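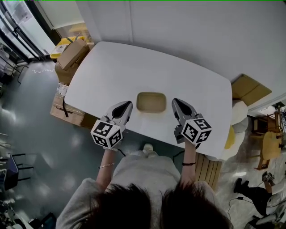

Unit 5: Lamp color and task lighting

Course notes, Lighting for Workrooms. Prepared by Nerys Landeg, revised in June by Aravind Mudaliar.

5.1 Color temperature

The color temperature of a lamp is given in kelvin (K). A low figure means a yellow or orange light; a high figure means a white or blue one. A 3000 K lamp is sold as warm white and is common in living rooms. Lamps sold as daylight are usually 5000 K or 6500 K.

Color temperature does not say how well a lamp shows colors. Two lamps with the same kelvin figure can make one piece of cloth look different, so it must be read together with the color rendering index.

5.2 Color rendering index (CRI)

CRI compares the look of a set of test colors under the lamp with their look under a reference source. The top score is 100. The general figure, Ra, is an average of eight pale test colors. Strong red is scored separately as R9 and does not count toward Ra. A lamp can have a good Ra and a poor R9. For color matching, ask for both.

5.3 Light on the work surface

Light output is measured in lumens. Light arriving at a surface is measured in lux, or lumens per square meter. For a small source, lux falls with the square of the distance: moving a lamp to twice the distance leaves one quarter of the light.

Worked case: a bench lamp gives 394 lux directly below it at a height of 1 m. At 2 m the figure is 394 / 4 = 98.5 lux. The rule does not hold for long tubes at short range.

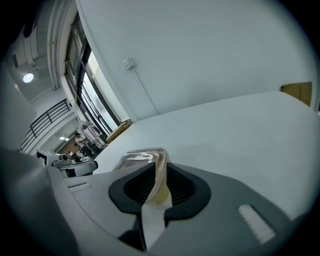
Fig. 5.1. Clear plastic held in a gripper.

5.4 Glare

Glare from a glossy surface depends on the angle between lamp, surface and eye. Place the lamp to the side of the work, and check from the normal working position. A diffuser lowers the brightness of the source but also takes some of its output.

5.5 Before the next session

Read the Gadix lamp sheet and note Ra, R9 and color temperature for each of the 12 lamps listed. Where R9 is missing, write "not given". Repeat the worked case for a height of 1.5 m. Hand in both to Jayanthi Gowda.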